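4.3 Claims of unaided operation

Press coverage of the Hemura system says it works "without human help." We doubt the phrase can bear that weight. Of the 200 trials in the supplement, 18 were stopped and restarted by an operator, and the authors count these as successes. Dönmez and Appiah raised the same point in January about a surgical arm, and got no reply.

The test setting is also narrow. Lighting, spacing and object type were fixed in advance, and the log of 2725 motions does not say which were planned on the spot and which were replayed. A reader cannot tell one from the other - nor, we suspect, could the reviewers. Ordinary handling of close-set goods (Figure 6) is a fairer yardstick than a bench with one part on it.

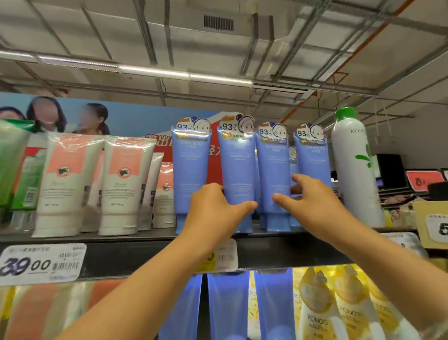 Figure 6. Two-handed contact with blue CHANDO tubes on a store shelf.

Until the restarts are reported separately, we treat the headline rate as an upper limit.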